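Clolow Two-Arm Table Cell
Equipment notes from the Urklow open day

Product type: tabletop cell with two arms, for handling small household items
Maker: Clolow
Seen at: Urklow showroom, March, afternoon session
Status: not yet stocked by us

Clolow says this cell can handle "any table, any setting." We'd take that with some salt. The Urklow demo used a black cloth, a metal cup, a plate and a few utensils, all of them picked by Clolow. We asked to swap in a paper napkin and were told maybe next time.

The enclosure is plain and the wiring sits open in the front panel, so budget for covers if the public will be near it. 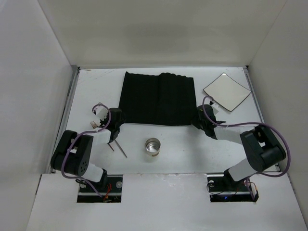
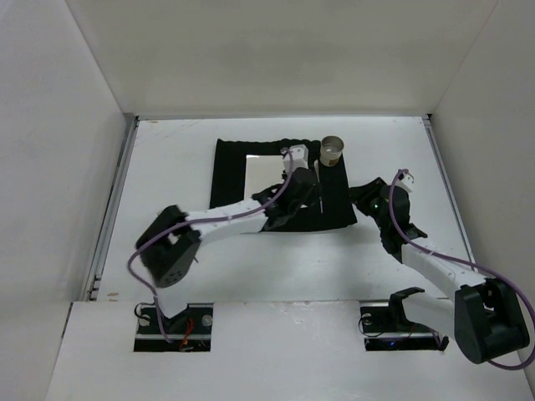
Cloth, cup and utensil work at the Urklow table

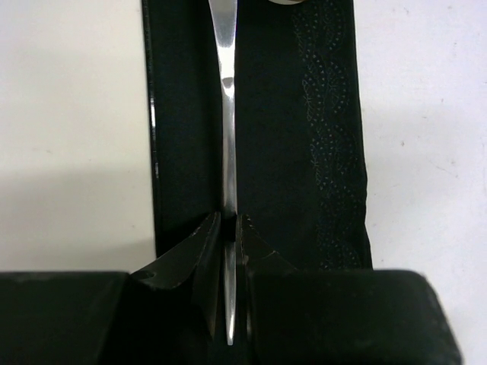 What we still want to know

Cycle time. The brochure gives none. Our rep promised a figure and we're still waiting.

Cloth handling. Fabric is hard for any gripper, and Clolow's sales sheet treats it as solved. We want to see 5 different cloths, including a stiff one.

Fingertips. Replacements are sold in packs of 4. How long a pack lasts depends on whom you ask at Clolow.

Cable routing. The purple cable on each arm hangs in a loop outside the links. Ask what happens when one snags.

Compared with the Abubakari bench unit

The Abubakari has one arm and a shorter feature list, but its manual is finished. For single-item picking we'd still quote that one first.

Ordering

Quoted lead time is 7 weeks, with a 3-month warranty on moving parts. That's short for the price. Isside support contracts do not cover this cell.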